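# Sorting the Produce: Gallery

The Tavutbridge Food Store reopened its sorting room in July, following the replacement of the old shelving and the relaying of the concrete floor. The pictures on this page concern the sorting of mixed fruit and vegetables, the stage between delivery at the rear door and the making up of household parcels. Produce is received mixed, as growers and shops send it, and is divided by kind before anything is weighed or packed.

The room is open to member households and to visiting groups by arrangement. Groups of up to 20 can be received at one time, and visitors are asked to report to the front desk on arrival. The most recent open session, held on 13th September, was led by Bouchra Zaki and Máté Kovács.

## At the table

Sorting is carried out on a green surface with the bins set out along its edges, so that the middle is left free for the pile. Yellow fruit and green vegetables are kept apart from the outset. Bins may be of any colour, provided that each holds one group only until it has been checked.

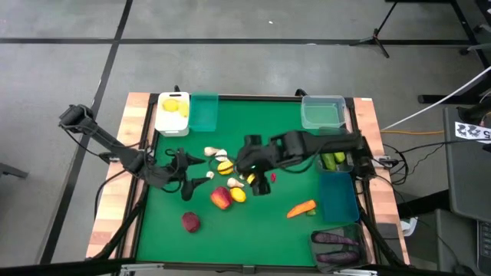 *Produce at the centre of the green surface, with the bins at the rear and along the right. Yellow items have been placed in the white bin, and two green vegetables in one of the darker ones.*

The order of work is set out in the Store's handling guide, prepared by Sumeya Degefa. Soft items are dealt with first and firm items last. Citrus fruit is looked over on all sides, and a mark on the skin is not in itself a reason for refusal – many marked lemons are perfectly sound when cut. Fruit with broken skin is set aside for the kitchen at Grikier House, where it is used the same day. Onions and garlic are stored separately from fruit in all cases.

## Among the fruit

Mixed lots take longer than single crates, and members are encouraged to work through them without haste. Colour is a useful first guide, although items of similar colour should still be checked for kind.

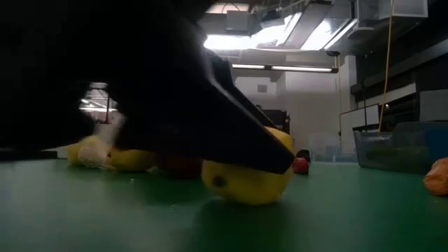 *A lemon on the tabletop, with other yellow and red items close by.*

Miklós Lakatos writes that he would prefer lemons to be given out loose, as his household seldom finishes a full bag and would be glad to see the remainder go to someone else. He also asks whether the kitchen might share its recipe for preserved peel.

The Store has noted both points. Loose citrus will be offered at the Vörös Lane counter on request, and the recipe is available in print from the front desk. Further remarks on the sorting or storage of produce may be left in writing at either address, marked for the attention of Lajos Kozma.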